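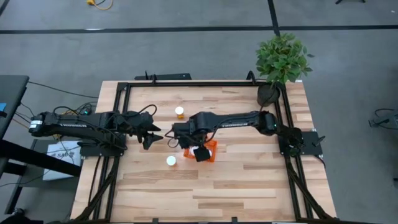

The bench at Kutura

Packing at Kutura used to start at six in the morning and finish when the orders ran out. The firm sells vitamins and herbal tablets by post from a unit on the edge of Pundville, and on a busy day in January it sends out 2,000 parcels. Each one was filled by hand, bottle by bottle, by people standing at long tables.

Most still are. But for the past year one corner of the building has belonged to a pair of black robot arms, fixed at either side of a wooden worktable and facing each other across it. They are being taught to handle bottles and small containers, the kind of job that looks like nothing until a machine has to do it. A bottle with a round white cap is easy for a hand to pick up. A gripper has to come at it from the right angle and close by the right amount.

The teaching is done by the packers. Kutura first asked Clesitz, an engineering firm, to send its own staff, and the results were poor. The engineers knew the arms but had never packed an order. When 2 of the packers took over, the number of usable attempts went up within a month. The best session so far produced 628.

The work is paid at a higher rate than packing, and it is easier on the back. It is also dull in a new way. The same bottle is moved, put back and moved again, and a shift at the table is quieter than a shift on the line. Several people who tried it asked to go back to their old places — they missed the talk.

Kutura employs 25 people in packing and says it has no plans to cut that figure. The union branch has asked for this in writing and has been given a promise covering the next round of contracts, but no further. Some of the older staff expect to retire before the arms are fast enough to matter. Younger ones are less sure, and a few have signed up for the maintenance course at the college in Kan, which the firm pays for.

For now the arms fill no customer orders. Managers want to try them on the simplest ones first, a single bottle to a box, with a packer checking every parcel before it is sealed. The rate of pay for that checking job has yet to be agreed.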